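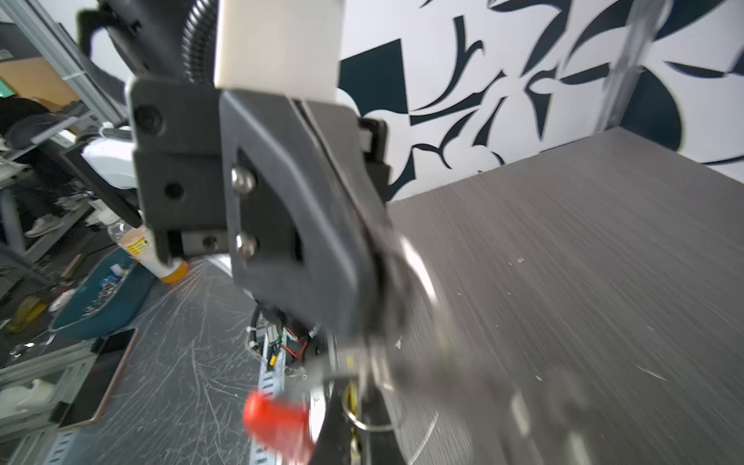 Right, a thread on why I've stopped buying new radios and started mending old ones. It began with my gran's kitchen set, which had been crackling away since before I was born and finally went silent in June. I'd always been scared of the insides of things, but once you've looked at enough red and black wires running to a little green circuit board you stop seeing a muddle and start seeing something you could follow with a finger.

2/ The first one took me 12 evenings. Twelve! The fault was a dry joint on the volume control. I could have cried.

3/ Joelle Hourani from the Nitov repair night lent me her good soldering iron and told me to stop blowing on things. Wise woman. My own iron was a bargain bin job and got hot everywhere except the tip.

4/ Since then I've done 3 more. One for my neighbour, one for the chip shop, and a Rusik portable that smelled so strongly of pipe tobacco that I had to keep it in the shed (still do, if anyone wants it).

5/ Things I now own too many of: fuses, crocodile clips, knobs that fit nothing. I've got 19 knobs in a jam jar and not one matches.

6/ Someone asked about cleaning dials. Warm water, a drop of washing-up liquid, cotton buds. Go gently round the printed numbers – I rubbed half the medium wave off an Istska and it's been guesswork ever since.

7/ And please unplug it first. Then check you've unplugged the right thing.

8/ Gran's is back on her windowsill, by the way. She says it was louder before.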